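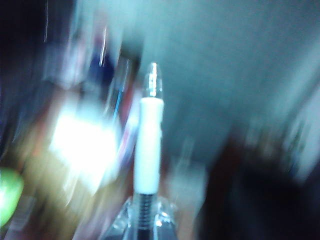

Care of the Wrist Camera and Gripper on a Bench Arm

Solluteck Workshop Tips, August 22, 2018

The following advice applies to the Triron bench arm as installed in shared workshops. Members are asked to read it before carrying out any work on the gripper.

Before starting. Park the arm, switch off the controller and remove the plug from the wall. Wait 2 minutes before touching the wrist.

Cleaning the lens. Blow off loose dust with a rubber bulb, then wipe once with a dry lens cloth. Window cleaner must not be used – it clouds the front cover. Smears left by fingers come off with a cloth dampened in plain water.

Checking the mount. Try each mounting screw with the short key kept in the drawer. If the camera can be rocked by hand, tighten the screws a little at a time, working from corner to corner. The camera must be realigned afterward with program 11 on the controller.

Judging the picture. Objects held at the gripper should look fairly sharp in the camera view even while the arm is moving, and the bench behind them may smear. If the view is still soft with the arm at rest, clean the lens again before changing any setting.

Care of the finger pads. Wash the pads in mild soap after every 200 cycles and let them dry fully before refitting. Worn pads are replaced in pairs. Spare pads are stocked by Kofler under part number 1109.

Enter all work in the machine log – including work that was started and left unfinished.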